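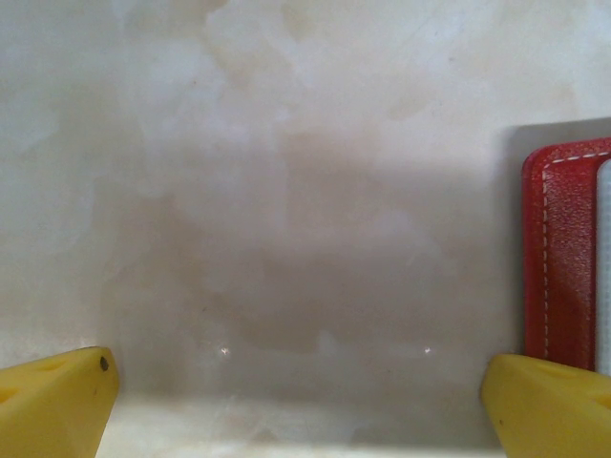
Cream and beige marbling, seen from above.

I'd been promising myself a trip to the Rornuditz arena since it reopened, and in November I finally got on one of the behind-the-scenes tours they run before basketball games. It costs 11 pounds on top of your match ticket, which made me wince a bit, but I paid up and I'm glad I did!

We met at the side door at half past four. Our guide was Li-hua Yeh, who used to work in the box office and knows the price of everything in the building. She started us up in the top tier (111 steps, bring decent shoes) and told us that seats up there go for a fraction of what they charge courtside. I sat in one for a minute and the view is fine, a bit steep if you don't like heights, and you can read the scoreboard without squinting.

Then down to the Bravix Lounge, where the members eat. There are 96 places at dinner and a waiting list for them, and the carpet is so thick I kept looking at my feet. Someone in our group asked what a family of four would spend in there and Li-hua just laughed and moved us along.

The bit I liked best was the practice court at the back, known as the Kikuchi court. It's open to local juniors in the mornings and has proper old bleachers that seat next to no one. We were allowed a free throw each. I missed mine by a mile, and a boy of nine or so got his in first go and was unbearable for the rest of the tour (fair enough).

The changing rooms were off limits as the teams were due in, so we got the press room instead, and then the club shop, of course. I bought a scarf. My tea from the Furumance kiosk was hot and enormous, and the chips were better than they had any right to be at an arena.

The game itself drew 1531, a bit thin for a cold night, and you could hear the coaches shouting every word. We lost by six. I caught the late bus home with the scarf on and chip salt all down my coat, and I've already asked my sister if she fancies the spring one.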